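3.2 Panel uniformity and stand stability

Each monitor was left on for an hour at factory settings before any reading was taken. The room lights were off and the blinds were down. We used the same colorimeter for all units and placed it at the center of the panel first, then at each of the remaining positions on a five by five grid. Brightness was set to 200 nits at the center using the on-screen menu only. Where a monitor could not be set to exactly that level, we chose the nearest step below it.

The four models are referred to by their short names: Plistov, Gunen, Villca and Cloveck. The Plistov and the Gunen are curved, and the other two are flat. All were bought at retail by the second author, Florante Espiritu, and none of the makers was told that the units would be tested. One Villca unit arrived with a cracked rear cover and was exchanged at the store before testing began. Its readings are not part of the data.

The curved panels were darker at the left and right edges than the flat ones. On the Plistov, the lowest reading was in the top right corner, and the same corner was lowest on all three units we had of that model. The Gunen was more even from side to side but had a bright band along the bottom, visible to the eye on a black screen. We could not remove the band by loosening the stand screws, which has been suggested as a fix for similar panels. The Villca had the smallest spread of the group. The Cloveck was close behind it, except for one unit with a yellow tint on the left third of the screen.

Stand stability was measured separately. A monitor that shakes when the user types is a common complaint, and we found few published figures on it. We fixed a small accelerometer to the top edge of the screen and tapped the desk with a weighted arm 20 cm in front of the base. The signal was recorded until the screen came to rest, and the settling time was taken as the point where movement dropped below a fixed threshold and stayed there. In total 3,977 taps were recorded. Taps where the arm struck twice were thrown out and are not included in that number.

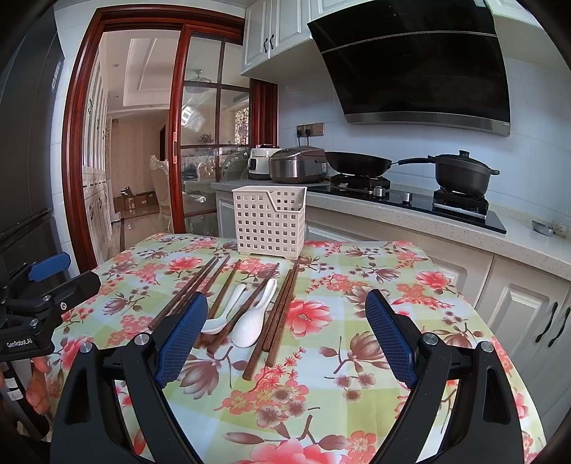
Figure 4. Open gripper over a table with a floral tablecloth.
Reading time: 11 min

Settling time depended more on the height setting than on the size of the base. With the screen at its lowest position, all four models came to rest quickly and the differences between them were small. At full height the Cloveck took the longest. Its neck is a single thin column, and there is some play where the column meets the base even with the screw fully tightened. The Plistov has a much larger base but was only slightly better than the Gunen at full height. The large base did reduce rocking from front to back. It made no clear difference to side-to-side movement.

We repeated the full-height test with each monitor on a wall-side clamp arm. For the flat models the arm was worse than the supplied stand. For the curved models it made little difference either way. The arm used was rated for all four weights, but the Plistov needed its tension spring set near the top of the range, and the screen drooped slightly during the longer runs. We leveled it again between runs.

The on-screen menus were also timed, as a user who cannot find the uniformity setting will not benefit from it. Starting from a powered-on screen with no menu open, a person who had not used the model before was asked to find the uniformity option and turn it on. The slowest attempt took 61 seconds, on the Gunen, where the option is stored under a heading for power saving. The Villca has no such option. On the Cloveck, turning the option on locks the brightness control, and the center reading then fell below our target level. The uniformity results given above were therefore taken with the option off on every model that has one.

There are limits to these measurements. Three units per model is a small sample, and panels of the same model may come from different suppliers. The grid leaves out the outermost strip of the screen, where a reader of text may be least bothered but where a person watching a dark film is likely to notice a change. The desk used for the tap test has a steel frame and a thick top. A lighter desk would probably give longer settling times for all models, and the order might change. We did not test carpeted floors.

Units were kept in their boxes between sessions and reassembled each time, using the same screw torque at the base. After several rounds of this, the plastic cap over the cable channel on one Gunen stand no longer stayed closed. It was taped shut for the remaining runs. A short check with the cap left off gave the same settling times as before, so the earlier runs were kept.

Color accuracy was measured on the same units, and those results are given in Section 3.3.

Related items
Backlight bleed in edge-lit desktop panels
Input delay at variable refresh rates
Clamp arms and desk thickness: a short note
Menu layout and setup time in desktop monitors
Cable routing in height-adjustable stands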